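Wardrobe Project: Where Do All The Clothes Go?
Textiles and Home, spring term report, handed in Mon 29 April

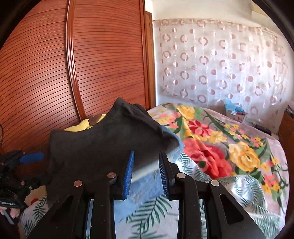

I picked clothes storage for my project because I was fed up with my own bedroom, and my tutor said to start with something that annoys you. Fair enough! In February I pulled everything out on to the bed and sorted it by what it was made of, and not by who wears it or what season it's for, which is how most of the advice pages seem to do it.

The total came to 171 items. I thought it would be maybe half that. Socks went in as pairs (otherwise I'd still be there now) and I left out coats, as they live in the hall.

Knitwear was the most trouble. A dark jumper looks like nothing much on a shelf, but fold it badly and it takes up the room of two shirts and then slides off the pile. I tried 3 ways of folding: flat in half, flat in thirds, and rolled. Thirds won easily. Rolled looked lovely for a day or so, then I went looking for one particular jumper and the whole row came undone. Flat in half was too wide for my shelves, so I gave up on that pretty quickly.

The thin, light things were a different story. They crease if you so much as look at them, so I put those on hangers where I could, and the rest went in a shallow box from Lolano which I already had under the bed. I did look at the Pelex drawer dividers as well, but they were too deep for my drawers and I'd spent enough by then.

Colour was something I hadn't planned for. I started putting bright things next to dark ones, just so I could find them in the morning with the curtains shut, and it worked better than the labels I'd made. The labels fell off anyway, the glue was rubbish.

At the end I had 14 things I didn't want. I took them to the charity shop on Sutcliffe Road in Jevstead, apart from one cardigan that I changed my mind about on the bus (it's back on the shelf, folded in thirds).

If I did this again I would measure the shelves first. I'd also do it over two afternoons, as by teatime I was just shoving things in and had to redo the whole bottom shelf the next day.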